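Getting labels and glue off jars so you can reuse them

Doing a big batch this month so writing it down while I remember. Works for jam jars, pickle jars, spice jars, most bottles. Doesn't work on printed-on lettering, don't bother.

What you need

Bicarb soda
Cooking oil, whatever's cheapest
Dish soap
Old plastic card or a blunt butter knife
Eucalyptus oil for the bad ones
A tub or sink deep enough to cover the jars

Step 1. Empty and rinse. Lids off. Get the food smell out now, not later. Tomato and curry lids hang on to smell forever, I mostly bin those.

Step 2. Soak. Hot tap water, a squirt of dish soap, jars filled so they sink. Not boiling — cold glass into boiling water can crack. Paper labels 2 hours. Overnight if you forget, no harm done.

Step 3. Peel. Start at a corner, go slow. If it comes off in one bit, great. If it shreds, scrape with the card. Plastic labels are different, skip the soak and use a hair dryer, warm the label till the glue goes soft and pull while its warm.
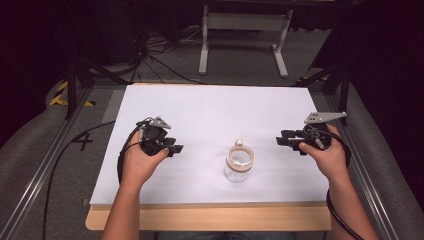

Small clear glass jar, no label.

Step 4. The glue. This is the part everyone gives up on. Mix equal parts bicarb and oil into a paste, smear it on thick, leave it half an hour. Then rub with a rag in circles. Glue balls up and comes away. Wash with hot soapy water after or you'll have an oily jar.

Still sticky? Eucalyptus oil on a paper towel, wipe, wash again. Window open, it stinks. Keep it off plastic lids, can turn them cloudy.

I tried the Bretora label remover spray too. Fine, bit faster, but you pay for it and you still have to wash the jar. Paste is cents.

Step 5. Lids and other plastic bits. Warm water only, hot will warp the thin ones. Soft cloth, no scourers, clear plastic scratchs if you look at it wrong.

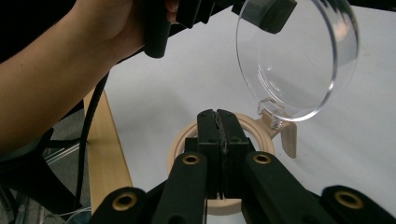 Dry everything upside down on a rack, then right way up for a few hours so the inside airs out. Don't put lids on damp jars. Musty smell, every time.

Step 6. Sort. I match lids to jars straight away, otherwise there's a drawer of lids that fit nothing. Anything chipped on the rim goes out.

What they're good for

300 mL size — dressings, overnight oats, leftover stock
Little ones — spices, screws, buttons, seeds
Tall ones — pasta, paint brushes

Not for proper preserving unless you buy new lids. Old seals aren't worth the risk.

Next page is labels that come off easy, so you don't have to do all this again.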